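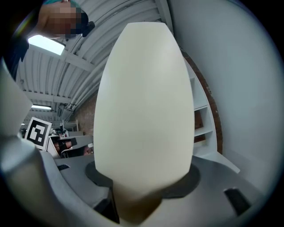
Ostow Seed Library – Growers' Circle

Good morning, garden friends! I promised I'd finally write up what's been going on with our dry bean swap, so get something cold to drink, this one runs a few posts.

For anyone new, the Growers' Circle is a bunch of backyard gardeners around Ostow who save bean seed and trade it every spring. It began with a coffee can of pole beans at the library desk, and we now have a whole cabinet with a drawer that sticks.

The bean I want to talk about is one we call Taltley. It's a pole bean, cream with a maroon eye, and it came to us from Emanuel Căpraru, whose family grew it along a fence for as long as he can remember. He handed me 20 seeds in a folded envelope in 2000 and told me to plant half and keep half. I planted them all (sorry, Emanuel).

It worked out, thank goodness. Rabbits got a few of the seedlings, but the rest climbed clear over my trellis and into the plum tree, and I was picking dry pods off a stepladder in October.

Now here we are on 25/07/2021, and the Taltley plants are flowering in more yards than I can keep track of. I walked down Sandoval Street last evening and saw them on three porches in a row, and I will admit I stood there grinning like a fool.

Some practical notes, as people keep asking me. Beans mostly pollinate themselves, but bees do get in there, so if you're saving seed, please give Taltley some room from your other pole beans. I put mine on one side of the house and my Ollier beans on the other. The Olliers sulk a bit in the shade, but they've come true every year.

Mark your seed plants NOW, while you can see which ones are strong. I tie a piece of red yarn around the stem at the bottom. Don't pick any green beans off those plants, however hungry you get. Leave the pods until they rattle.

If a wet spell comes when the pods are turning tan, pull the whole plant and hang it upside down in the garage. Mine hang over the lawn mower and drop beans into the grass catcher, and then I get to fish them out.

Last April we packed 970 envelopes, which was a long two evenings at my kitchen table – many thanks to everybody who licked, stamped and labeled. We're going to need more this time, so if you have small coin envelopes lying around, the library desk will take them.

One last thing! When you bring your seed back this fall, write the year on it, and your street. I have a jar on my shelf right now that says only "good ones," in my own handwriting, and I couldn't tell you a thing about them. I'll probably plant them anyway.

– Davina Moncrieff

20 shares · 2 comments

Emanuel C.: I knew you planted them all. My mother would have done the same. The fence ones are blooming too.

beanrow_betty: Do these do ok in a big pot? I only have a balcony but it gets sun till supper.

Contact the Growers' Circle | Back to top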